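Progress report to the Osance Fund, second period
26th November

Dear friends at Osance,

Thank you for your patience with this one. I know the report was meant to be a page and a half, and I also know from last time that I am not very good at a page and a half, so please put the kettle on. There is a good deal to tell, most of it happy, and I have tried to keep the money part together near the end where it will be easy to find.

## Where we are with the sorting table

When we wrote to you in February, the Bilwood room was a room with a lot of boxes in it. The idea behind the grant was a simple one: families and neighbors bring in the mixed-up odds and ends that pile up in every home (the half-used bottles, the toys, the packets at the back of a cupboard), and at Bilwood they find a calm, pleasant table where those things can be laid out, looked at and given a proper place. We called it the Sison table after the street where the first sessions were held, and the name has stuck, even with people who have never been near Sison Street.

We have now held sessions right through the summer and fall, and I am glad to say that the table has settled into a shape we like. In the spring we worked on a bare top, and it was noisy and a bit cold to the hand. Small things rolled. A padded cloth underneath made a bigger difference than anything else we bought, and it cost very little. Over that goes a printed tablecloth, which was a matter of some debate (would a pattern make it harder to see small items?). After trying plain and patterned on alternate weeks, we kept the pattern. People like it. They say it feels like a kitchen table, and they stay longer at it.

The folding screens were the other change. The room is shared, and before we had them the eye went everywhere. With the dark panels standing behind the table there is a clear back to the work, and the things on the cloth are easier to pick out. 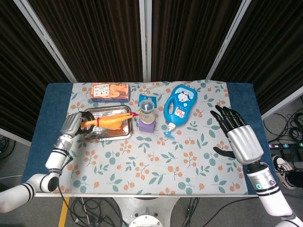

*The Sison table at Bilwood, with a mixed set on the cloth: rubber chicken and steel tray, food box, small lidded jar, pump bottle.*

The mixed set deserves a paragraph of its own, as it is the part of the work I am fondest of. We used to put out things that went together, all kitchen or all bathroom, and the sorting was over almost before it began. Now we mix on purpose. A box with baked goods printed on it goes out on the same cloth as a pump bottle with a cartoon cat on the label, and there is always at least one thing that has no obvious home whatsoever. The yellow rubber chicken has become the favorite in that last group. Does it belong with the toys, or in the steel tray where it so often ends up, or on a shelf where it can cheer people up? We have heard good arguments for all three, and a long talk about a rubber chicken is a surprisingly good way into a talk about the drawer at home that won't close.

The trays have worked well. A raised rim is enough to tell everyone that what is inside has been dealt with for now, and steel wipes clean in a moment. Foam blocks were an afterthought. We had purple ones left over from another activity and began standing little jars on them, and we have carried on doing it, as a small jar can get a bit lost on a busy print.

## What has been slower

I promised to be plain with you about the parts that have lagged. The labels are late. We had hoped to have a full set of shelf labels, in large type, by the end of the summer, and we have drafts of them and not much more. Nonance, who are printing them for us, sent a first proof that was handsome but too small to read from a standing height, and the second proof has only just come back. It is much better. I expect the finished set early in the new year.

Storage is the other sore point. The mixed sets live in crates between sessions and the crates live in a hallway, where they are in everyone's way. We have asked for the use of the tall closet at the far end of the building and have been told yes in principle, which I have learned to take as a kind of maybe. If it falls through we will need to think again about how many sets we keep.

I should mention bottles too. Anything with a pump is awkward in a crate, and we have had a couple of sticky mornings. We now pack those separately and lay a cloth under them.

## The money

You asked for this to be kept simple. From the grant of $1390 we have set out $1000 so far. Of that, $200 went on the cloths, padding and trays, and another $200 on the first part of the label printing. The rest of what we have spent covered the screens, the crates and the hire of the room. That leaves $390 in hand, which we would like to put toward the remaining labels and, if the closet does come through, a set of shelves to go in it.

## Coming up

Between now and February we plan to carry on with the sessions as they are, get the labels onto the shelves, and put together a short take-home sheet. Several people have asked for one. They want to try a small version of the table on their own counter, with a tray and a cloth and whatever comes out of the nearest drawer, and it seems a shame to send them off with only a chat to remember it by. I will send you the sheet in draft, and please do scribble all over it.

You would be very welcome to come and sit in on a session at Bilwood whenever it suits you. Bring something from home that you have never known where to put.

With warm thanks from all of us,

The Sison Table project, Bilwood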